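Support > Remow Arm > Set-Up Guide > Section 6: Open Days and Demonstrations

Section 6. Setting Up the Arm for Visitors

December. By Tamara Ghiță 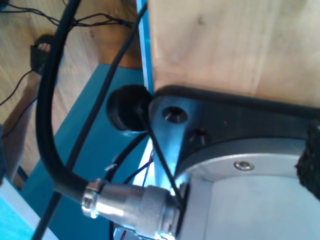

This section covers setting up a Remow arm for an open day, a school visit or a customer demonstration. It assumes the arm has already passed the first power-on check in Section 3. If the arm has been moved to another building since that check, do Section 3 again before you start.

Allow 83 minutes for the full set-up with two people. One person should stay with the arm from step 1 until the doors open. At the Hino site this is usually Bernardo Morais or whoever he names on the duty sheet.

6.1 Before you connect anything

1. Switch off the controller and lock the main switch. Keep the key with you.

2. Check that the table is level and that its feet are tight. A table that rocks by hand will rock more when the arm swings.

3. Check the base mounting. Every bolt that holds the arm down must be fitted and tightened to the value on the card inside the controller door.

4. Look at the base connector with the cable unplugged. If a pin is bent or there is dirt inside, stop and call service.

CAUTION: Do not plug in or unplug the base connector while the controller is on. This can damage the arm.

6.2 Connecting the base cable

5. Line up the key on the plug with the slot in the socket. Push straight in.

6. Turn the coupling ring by hand until it stops. Do not use pliers. If the ring binds after half a turn, back it off and start over.

7. Let the cable leave the connector in a wide curve. The tightest bend allowed is a 15 cm radius.

8. Move the arm through its joint limits by hand with the brakes released, one joint at a time, and watch the cable. It should not pull at the connector in any position.

Note: The brake release needs a second person to hold the arm. The upper arm will drop if it is not held.

6.3 Cables on the floor

9. Bring all floor cables to one point on the side away from the visitors.

10. Cover any cable that crosses a walking path. Tape alone is fine for one afternoon, but for anything longer use the rubber covers from the Etitora kit.

11. Walk the path yourself, then ask someone who has not seen the set-up to walk it.

Staff working inside the barrier need closed shoes with a firm sole. Visitors stay outside the barrier and may wear what they like.

6.4 The barrier and the stop buttons

12. Set the barrier 22 cm or more beyond the farthest point the gripper can reach — measure with the gripper open, and include anything it will be holding.

13. Place one stop button with the operator and one with the host. Test both with the arm moving at slow speed.

14. Write the time of the test on the duty sheet and sign it.

CAUTION: The stop buttons must be tested again after a lunch break, even if the controller was left on.

6.5 Running the demonstration

15. Load the program named VISIT. It holds the arm to reduced speed. Do not load a production program in front of visitors, even if they ask to see one.

16. Run the program twice with no one at the barrier.

17. Tell visitors when the arm is going to start. Chaimae Alaoui's script in Appendix C has wording that works for adults and for school groups.

18. Between groups, park the arm and wait for the green lamp before you talk with your back to it.

Last year's demonstration arm ran 3,098 cycles of VISIT with two stops. Both came from a part placed the wrong way around in the tray. If this happens, press stop, open the barrier, turn the part and restart from step 16.

6.6 After the visit

19. Park the arm and shut down the controller. Wait for the fan to stop.

20. Unplug the base cable, fit both dust caps, and coil the cable loosely.

21. Send the duty sheet to Pei-shan Hung at the Amrani office. She keeps the visit records and will reply with a file number.

Questions about the barrier distance go to Nesma Amrani. For parts and spare dust caps, see Section 9.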